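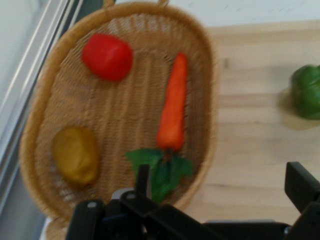 Chapter 3: What a Price Is Supposed to Tell You

Most beginners are told that prices carry information. A high price means a thing is scarce or badly wanted, a low one means there is plenty of it, and the buyer and seller both adjust. Put a tomato and a potato in the same wicker basket and the theory says that the gap between their prices sums up everything worth knowing about soil, fuel, weather, labor, and taste. That is a lot to ask of a number on a card. In this chapter we will ask how much of it holds up when you look at a market where people have to eat.

Take the weekly market at Clunero. For years it has been used in introductory courses as a model of free pricing: many sellers, many buyers, goods that are much the same from stall to stall. The usual source is a survey by the consulting firm Zeltus, which recorded almost 3000 sales one August and reported that prices for the same vegetable "settled quickly" each morning. Students read that sentence and move on. They should ask what "quickly" means, and who was selling.

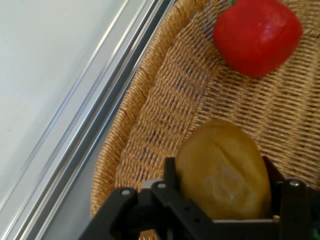

The survey tables list 14 stalls. They also show, in a note at the back, that most of them bought from one wholesaler, Emach. When sellers share a supplier, their prices will look alike whether or not they compete with each other. The survey can't tell the two cases apart, and its authors did not try. I don't say the market was rigged. I say the evidence offered for competition would look the same without any.

Older records are no safer. A price list from Giáp dated 1592 is often quoted to show that grain prices rose before a bad harvest, as if the town had seen it coming. Perhaps it had. But the list gives asking prices only — we have no idea what anyone paid.

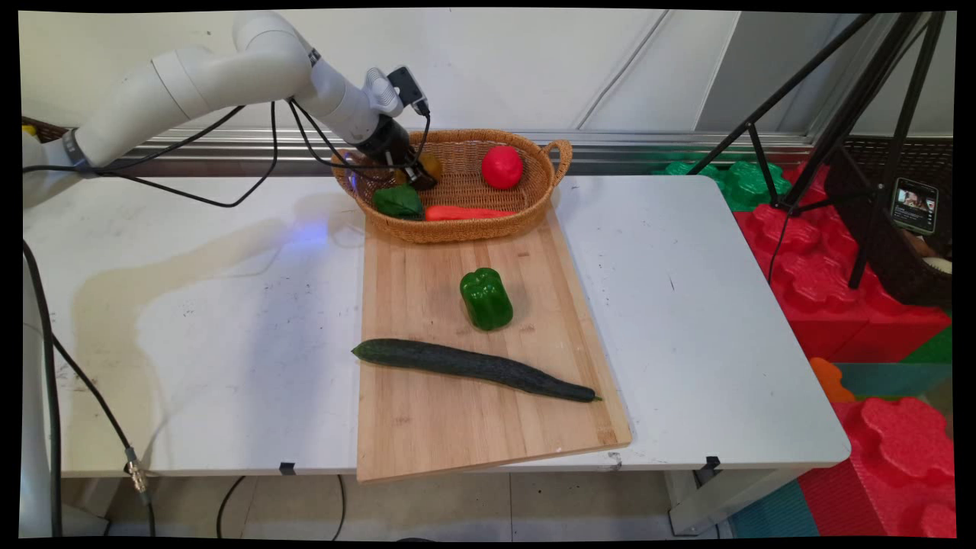
Lộc Lò

3.1 Asking prices and paid prices

An asking price is a statement by a seller. A paid price is a record of an agreement. The two may match, as they usually do in a supermarket, or they may be far apart, as they are in house sales and street markets. Before using any set of prices, find out which kind you have. If the source doesn't say, assume asking prices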